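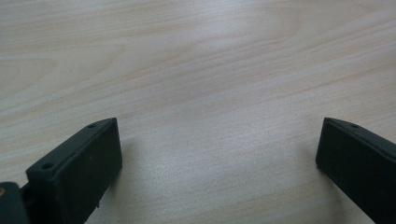 Home News Press releases Contact

Last updated: April

Dalwood issues revised shelf-life guidance for chilled tomato sauces sold in small formats

Dalwood, the contract food testing laboratory, has published a revised guidance note on setting use-by periods for chilled tomato-based sauces packed in portions for cafeterias, delis and takeout counters. The note replaces the text issued under the same title and applies to products held under refrigeration from filling to sale. Sauces that are shelf-stable before opening are outside its scope.

The revision follows a storage study run with Ogola, a producer of chilled sauces and dips. The study covered 22 recipes. Each was filled on a production line, sealed, and stored at a steady chill temperature, with a parallel set moved to a warmer cabinet partway through to represent poor handling in transit. Samples were pulled at fixed intervals and tested for acidity, yeast and mold counts, lactic acid bacteria, and separation of liquid. A sensory panel scored color, smell and thickness at the same intervals.

Acidity at filling was the best single predictor of how long a sauce stayed within limits. Recipes with added dairy or cooked onion showed the widest spread between batches. In two recipes, separation of liquid passed the limit before any microbial count did, and the note now treats separation as an end point in its own right.

"Producers have tended to set one date for a whole product family," said Stella Barasa, technical manager at Dalwood. "The data do not support that. Acidity should be measured on each recipe, and the date should be set on the weakest batch tested."

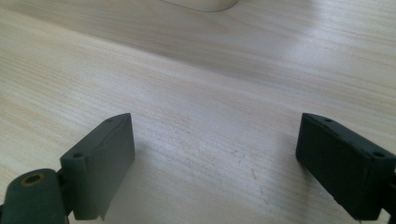 Pale wood-grain tabletop.

Changes to the guidance

Section 2 now asks for acidity readings on every batch during validation, taken after the sauce has reached storage temperature. Readings taken on hot product are no longer accepted.

Section 4 sets out a separate procedure for opened containers. Earlier text allowed the opened life to be estimated from the closed life. Opened containers must now be tested with repeated use of a serving utensil, and the result stated on the label or on the sheet supplied to the food service customer.

Section 5 deals with changes of container. A change in lid, film or headspace calls for a short confirmation study. A change in outer carton does not.

The annex has been extended to 51 pages and includes worked calculations, a blank sampling plan and a form for recording cabinet temperatures. The sampling plan can be used with Gama, the laboratory's online results service, which will accept the new fields without an update on the customer side.
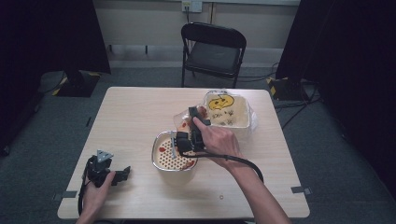
Round container with red sauce along the inner side, and a square clear plastic food box behind.

Charalambos Lazaridis, who led the study for Ogola, said the opened-container procedure would have the most effect on day-to-day work. "Our customers keep a tub at the counter and go back to it through the shift. We had closed-life data for everything and very little on what happens after the seal comes off. Some of our labels will change."

Transition

Studies already under way may be completed under the earlier text. New studies submitted to Dalwood will be assessed against the revised note. Existing use-by periods remain valid until the recipe, process or container is changed, or until the next scheduled review. Producers should allow up to two extra sampling points per recipe when planning laboratory time.

The guidance note and annex are supplied free of charge to current customers. Other producers may request a copy from the press office.

Press contact: Joyce Ondieki, Dalwood press office
Technical contact: Victor Wanyama, chilled foods section

Related items

Sampling plans for chilled dips: questions from producers
Calibration of storage cabinets: revised charges
Gama results service: planned maintenance
Vesna Vukadinović appointed head of sensory testing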